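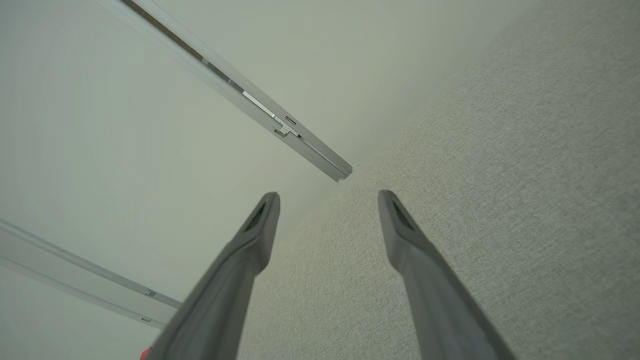 Noemi Parisi wrote to us in August that her basketball shirts had come back flatter than when she bought them, and that she would like to know how we do it. We get that question a lot, so the answer has its own part on this page.

About Kekura

Kekura is a small laundry and folding service for sports clothing and household fabrics. Agata Marchetti and Ermanno Piras started it with one washing machine and a list of 18 customers. Today we look after shirts for 40 clubs, plus curtains, throws and sofa covers for private homes. In a busy month we fold more than 580 jerseys.

How we fold a jersey

Most of our work is sleeveless tops with printed numbers and team names. We spread each one out on a padded surface, never on a bare tabletop. The hem gets straightened first, then the armholes and the neckline. 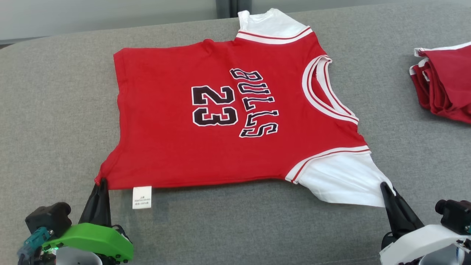

After that the sides go in toward the middle, with the folds placed to miss the lettering where the cut allows it. Large numbers are harder - a fold across one is sometimes the only way to get the shirt into a standard bag. We put a sheet of tissue in between when that happens. Care labels stay on and are checked before washing. If a label can't be read, we wash cold and hang the shirt to dry.

Curtains and sofa covers

Cosimo Leone handles the home side. He takes curtains off the track, tags the hooks and puts everything back up after cleaning. Loose covers are picked up the same day. Fixed upholstery is spot cleaned in the home, usually in the morning so it can dry by evening.

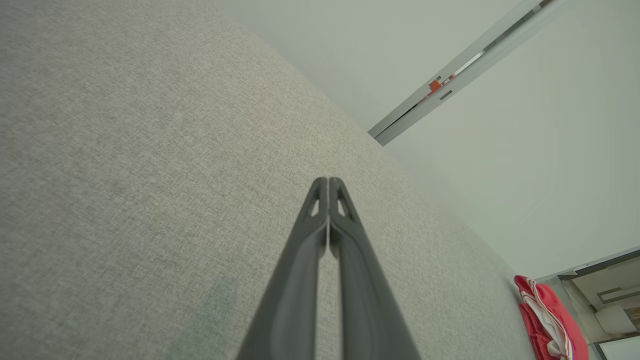 Can I bring in a single shirt?
Single shirts are fine. They go in with the next load of the same color and are ready in three days.

Where to find us

The shop is at 338 Huller Street, next to the Dal Bello bakery. Drop-off is from 8 a.m. to 6 p.m. For club orders, ask for Agata.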